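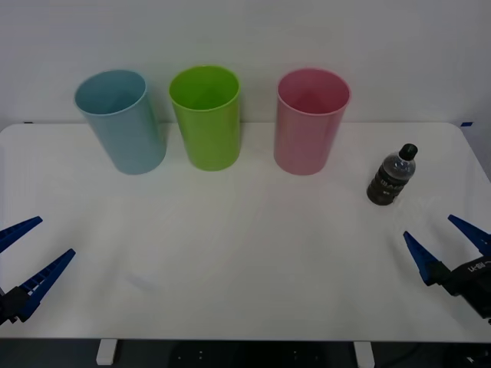 *The pouring table at Nosteo, with both arms at the ready.*

# About Nosteo

We teach two-armed robots to handle the small stuff: cups, bottles, lids, the things on any kitchen counter. Nosteo is a research company of 23 people, and most of us came here for the same reason, which is that we can't stop thinking about how hard it is to pick up a bottle and pour a drink. People do it while talking on the phone. For a robot it's a whole afternoon of interesting trouble, and we love it!

Hawi Mersha and Gemechu Ejigu started the company after years of building arms for other people's labs. Hawi works on how robots learn from people. Gemechu builds hands. They share one long desk and have never agreed on where the desk lamp should go.

## What we're working on now

Our main project is called Divis. It's a way of training a robot from demonstrations, where a person guides both arms through a job and the robot learns to do it alone. Plenty of groups do this, and we've learned a great deal from reading their work. The part we care about most is what happens when the table changes a little. Slide a cup over by the width of your hand, or let it lean to one side, and many trained robots will still reach for the old spot.
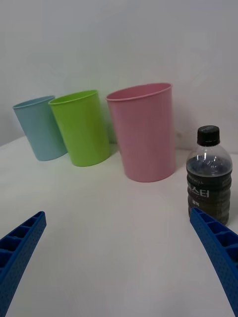

Divis handles this by learning a job in short pieces, each tied to an object. "Bring the bottle near the pink cup" is one piece, and it should mean the same thing wherever the pink cup happens to be. The robot checks its view again at the start of every piece, so a small mistake early on doesn't have to spoil everything after it. Each hand also gets its own view of the table (a wide view is great for planning, but the close one is where the fine work gets decided).

We trained the current version on 3,000 demonstrations. In March we ran 111 trials with cup layouts it had never been given before, and it finished 5 times as many as our older method did. We did a fair amount of shouting in the hallway that afternoon. 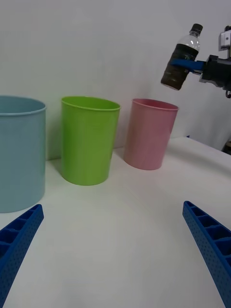 It still has plenty to learn. Choosing which arm should lift the bottle is harder than we expected, especially when the bottle stands near the middle and either one could do it. Dark liquid in a dark-labeled bottle makes the fill level tough to judge. Cups set close together are another headache, and Gemechu keeps a running list of the worst layouts taped up by the coffee machine. Anyone can add one. Hawi's are the meanest.

## How we work

Everybody here runs trials, including the people who write the grant reports. We think you understand a method much better after resetting the table for it forty times in a row, moving cups, standing the bottle back up, and starting over. New people spend their first weeks doing that alongside someone experienced, and they tend to come up with the best questions we get.

We also write down the failures. Each project has a shared notebook, and a run that went wrong gets the same space as one that went well.

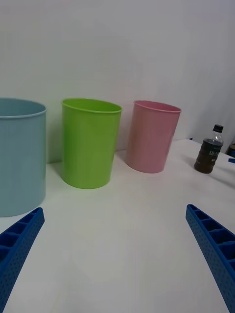

## Our other projects

**Dinsa** is Gemechu's project on soft, ribbed fingers that give a little when they close. The aim is a grip that works on a thin plastic cup and a full bottle without swapping parts.

**Trulten** is our set of software tools for recording and sorting demonstrations. It began as a pile of scripts and has grown into something we use every single day. We're cleaning it up so that other labs can use it too.

## Come and visit

We host students and teachers at the lab, and we're always glad to talk with people working on similar problems. Write to us through the contact page and tell us what you're curious about. If you'd like to set up a cup layout for Divis to try, say so in your note and we'll save you a turn at the table.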